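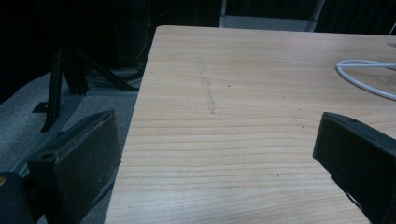

Luvdale hat notes

Hi! I'm Rodica Dumitrescu, and I look after the Luvdale picture set, or at least the part of it that deals with hats, caps and other floppy things that need somewhere to live. I wrote this file mostly so I'd stop answering the same emails from Emilian (hi, Emilian).

What's in it

273 short clips of soft black headwear and the stands it goes on. You get a bit of tabletop, a bit of fabric, a bit of wire, and that's pretty much the whole world. The clips are in the folder called garkik, which was Virgil Pop's name for it, and I've given up trying to change it. The notes are in plain text next to them, one file per clip, same name.

I got into this because I have too many hats and they all go flat in the closet! A soft cap on a shelf slumps into a pancake by May, and then you're steaming it over a kettle. Wire stands are nicer to them, I think. They weigh next to nothing, air gets in underneath, and you can see which hat is which from across the room (less useful when they're all black, I admit). 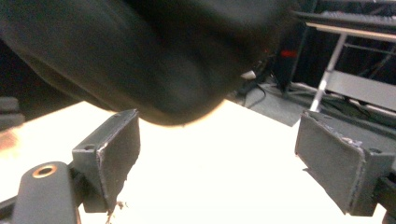
Black fabric is a pain to write notes for, by the way. Folds vanish, the shape changes every time it's set down, and Emanuel and I argued for a whole afternoon over where a brim starts on something that barely has one. We settled on "edge" for everything. If you find the word "brim" in a note, it's an old one and you can fix it.

Words I use

"Stand" means the whole wire thing. "Crown" is the spokes at the top, "base" is the ring at the bottom. "Seated" means the fabric is over the middle of the stand and staying there on its own. "Slouched" means it's on but leaning, and I'm generous with that one.
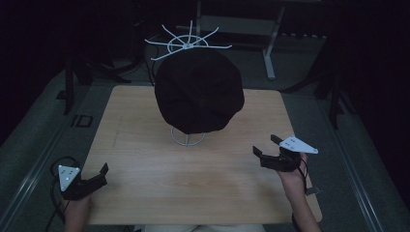
Tables get their own line in the notes too: pale wood, light marks, whatever else is lying around. Sebastian Rusu wanted the scuffs left out and I said no, I like a table that's been used. Please don't "clean up" those lines.

Known problems

Clip 50 has the wrong note and I haven't tracked down the right one. Two notes say "hat" where they mean "stand". The Jolmont folder is empty, it's a leftover, ignore it.

Version 2 will have the spelling fixed and maybe some light-colored caps if I can find any I like. Send corrections to me or Virgil, and please put the clip name in the subject line!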